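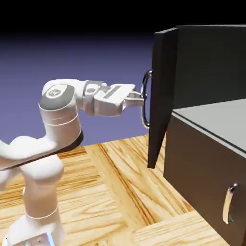 Ilaria Ruggiero recalls that when she joined the Kosgate Public Library, the local history room opened 2 afternoons a month and held 44 boxes without a catalog. As head of collections, she has since overseen the listing of every item.

"The Plattner letters took the longest," Ruggiero said. "The family wrote across the page in both directions to save paper."

The room now holds 113 boxes, including the Voltska parish registers and the wage books of the former Belora mill. Readers may consult them by appointment.

Asked which records are requested most often, Ruggiero named the wage books. "People come looking for a grandmother and stay to read the whole year," she said.

The library plans to extend opening hours in December. Ruggiero said the mill's maps would be listed next, beginning with those of the lower river.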